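Vaciar una caja: lo que aprendimos en el taller de robótica
Notas para la charla del jueves
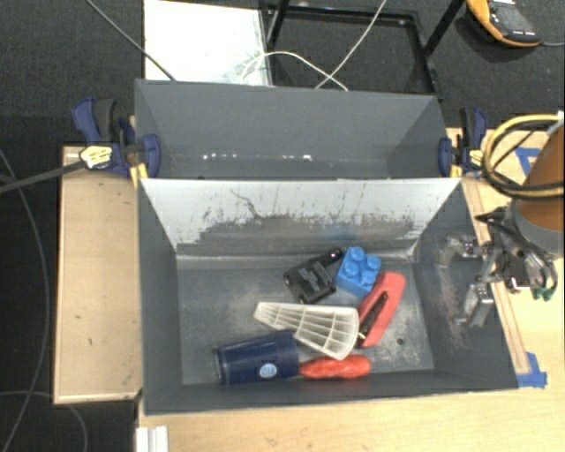

Por Yasaman Ahmadpour, con apuntes de Till Rieger
Taller de robótica Pallero

Saludar con calma y esperar a que se sienten los del fondo. Dar las gracias a Shahla Nouri, que nos ha prestado el aula desde el primer día y que nunca ha protestado (bueno, una vez) por la cinta azul en su mesa.

Empezar por el encargo. En mayo nos propusimos algo que sonaba facilísimo: que el brazo sacara objetos de una caja gris, uno a uno, y los dejara en la de atrás. Preguntar a la sala cuánto creen que tardamos en conseguir la primera pieza. Dejar que digan cifras, que siempre se ríen. Fueron 3 tardes enteras.

Hablar de los objetos con la foto puesta. El bloque azul de cuatro botones es el favorito de todo el grupo, porque tiene caras planas y la pinza lo entiende enseguida. El vaso azul marino tumbado ya es otra historia, y la pieza blanca en forma de abanico, con todas esas costillas, nos trajo de cabeza: se apoya en lo que tiene debajo y cambia de postura en cuanto se la roza. Y luego está lo rojo anaranjado con bultos, tan brillante, que a Till le costó una semana de ajustes con la luz. ¡Contarlo con cariño, que está en la primera fila!

Las sujeciones. Al principio las cajas se movían con cada toque contra la pared y perdíamos las posiciones. Rangi Doolan trajo de casa dos sargentos y desde entonces van unidas por los extremos. Detenerse un poco en esto, aunque parezca poca cosa, porque a los alumnos nuevos les cuesta creer que una tarde de carpintería arregle lo que no arregla el programa.

Los números, sin aburrir. Hicimos unos 500 intentos a lo largo del curso, en tandas de 20, y después de cada tanda alguien mezclaba los objetos a mano con los ojos cerrados. Enseñar el cuaderno de Rostam Khosravi si lo trae, que tiene unos dibujos preciosos de los agarres fallidos. Señalar también las paredes de la caja, llenas de arañazos.

Si preguntan por el programa: lo escribió el grupo de los mayores y lo llamamos Nokero. Elige siempre lo que está más arriba. No meterse en la parte de las cámaras salvo que insistan, que me conozco y me voy por las ramas.

Reservar 15 minutos para preguntas. Quien quiera apuntarse al próximo curso, que hable con Shahla a la salida; la hoja está junto a la puerta.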